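Otercombe should go back to two races a day

Saturday's meeting at Otercombe had three motos per class on the timetable, and by the time the last gate dropped for the 125s it was ten past six and half the paddock had gone home. I have been going to that track since I was in the schoolboy classes, and I can't remember a flatter end to a day's racing. The track itself was fine. The problem is the format, and I think the club should drop it before next season.

For anyone who hasn't followed it, the regional championship moved from two motos to three at the start of last year. Each one was cut to make room. A 125 rider used to get 20 minutes plus two laps, twice. Now it is 12 minutes plus one, three times. The argument was that riders would get more gate drops for their entry fee, and spectators would have something to watch all day long. Both of those sounded sensible at the time. I was in favour of it and said so on this site.

What has happened since is that the start decides nearly everything. Otercombe has a short run to a tight left-hander, and the inside third of the gate has always been worth having. Over a longer race a good rider who got pinched off in the first turn had time to work through. You could watch someone come round in fifteenth on lap one and know they would be in the top five if they kept their head down. In 12 minutes that doesn't happen. By the time the fast riders have cleared the slower ones the board is out, and the leader has been riding round on his own since the second corner.

Geert Vandenberghe is the best example of this. He is quicker than anyone else in the open class over a full lap and has been all season. He is also a poor starter, and he would tell you that himself. Under the old format he won the title with starts every bit as bad. This year he is third in the points with a couple of rounds to go, behind two riders he catches every time he gets the chance. I don't say he deserves to be handed anything, and starting is part of the sport. I only think it should be a smaller part than it is now.
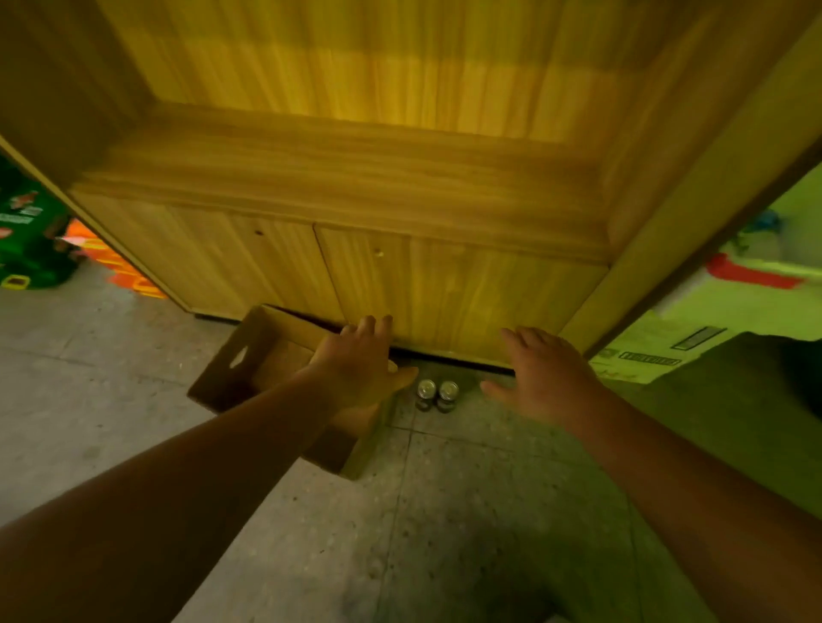 There is also the question of fitness. Motocross has always rewarded the riders who do the work in the winter, on the bicycle or the rowing machine or whatever they use, and it showed in the last five minutes of the second moto when the arms went and the lap times dropped. Those five minutes were often the best racing of the day. Somebody in fourth would find the leaders coming back to him and suddenly there was a race again. A fit rider can still get an advantage out of three short ones, but it is spread out with long gaps for a sit down and a drink, and most people under 40 can hold on for 12 minutes.

The young riders lose most by it. Anyone from our region who goes up to a national round is faced with motos twice the length they are used to. I watched four of our lads try it in the spring and all four went backwards in the second half of the race. They had the speed. One of them qualified ahead of a factory-supported rider. They had simply never been asked to ride that hard for that long, and a regional championship ought to be where they learn it.

Then there is the timetable. Three motos for every class means three sighting laps, three lots of calling riders to the gate and three chances for a red flag to hold everything up. At the Bangash round in June there were two stoppages before lunch and the whole programme ran 50 minutes late. The last motos were shortened again to beat the curfew, so the riders who had paid for three short races got two short ones and a very short one. The track was also never properly watered between sessions, as there was no gap left in which to do it. By mid-afternoon the dust on the back straight was bad enough that marshals had the yellow flags out just so people could see where the jump was.

I should be fair to the other side. Entries are up. The club put out its figures after the last round and they show 3,262 individual race starts for the season so far, well ahead of where it was under two motos. That number has been quoted a good deal. But a third race for every rider adds half as many starts again before a single new person turns up, so it can't be used to show that the format has brought people in. I would like to see the number of separate licence holders instead, and I have asked for it.

The cost argument doesn't stand up very well either. Total track time for a 125 rider has gone from a bit over 40 minutes to a bit under. The entry fee is the same. Clutches take more of a beating with an extra start, and if you are running a two-stroke you will know what a set of plates costs now. A rear tyre lasts no longer. I know of two families who reckon they are spending up to £100 more a month than before, although some of that will be fuel for the van, and the Zindodik round is a long way for everybody.

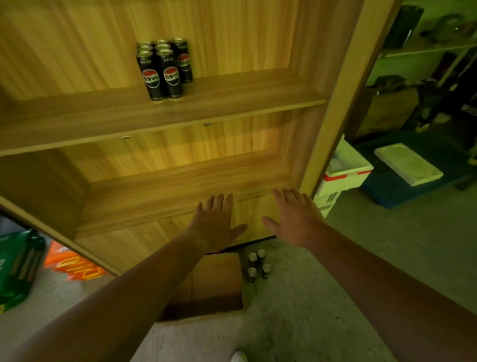 Junpei Takeda disagrees with nearly all of this, and he wrote to me at some length when I posted a shorter version. His view is that people remember the old second motos as better than they were. "Go back and look at the lap charts," he wrote. "For every race that came alive at the end there were three where the winner was 30 seconds clear and the rest were strung out all round the track. At least now if you have a bad one you get another go in two hours. My first season I crashed in the first turn at my first meeting, bent the bars, and that was half my day gone. I nearly didn't come back." He also thinks beginners find 20 minutes plus two laps frightening, and that tired novices are the ones who get hurt.

I accept the point about novices. Somebody in their first season is much better off with three short races, and I would leave the clubman and beginner classes exactly as they are. There is nothing in the rule book that says every class has to run the same programme. Clalletti has run a mixed day for years, with short races for the novices in the morning and full-length motos for the experts, and it finishes at five with time to pack up in daylight.

On the lap charts I am less convinced. I did go back and look, for the open class at least, over the last season of two motos and the first of three. The winning margins are smaller now, as you would expect when there is less time to build one. But the number of changes of position after the second lap has fallen by far more than the race length has. Overtaking is what people stand on a cold bank to see, and we are getting less of it.

What I would like the club to do is fairly simple. Keep three motos for novices and clubmen. Put the experts, the open class and the 125s back to two, at 20 minutes plus two laps. Use the time that frees up to water the track after lunch, and put a proper qualifying session in at the start of the day so that gate picks are earned on lap time. At present they are drawn out of a tub, and with races this short a bad draw can cost you the meeting.

Some people have suggested a compromise of three motos at 15 minutes. I don't think it would work. It wouldn't be long enough to bring fitness into it and it would push the finish even later, unless a class was dropped, and the obvious one to go would be the veterans, who have the second largest entry of the lot.

The rules for next year are settled at the riders' meeting in December. It is usually poorly attended, being held on a weeknight in the upstairs room with the heating off, and the format change went through last time with very few people there to vote on it. I was one of them and I put my hand up in favour. This year I shall be voting the other way, and anyone with a current licence is entitled to do the same. Proposals have to be in writing with a seconder. Mine has gone in, and Geert has signed it.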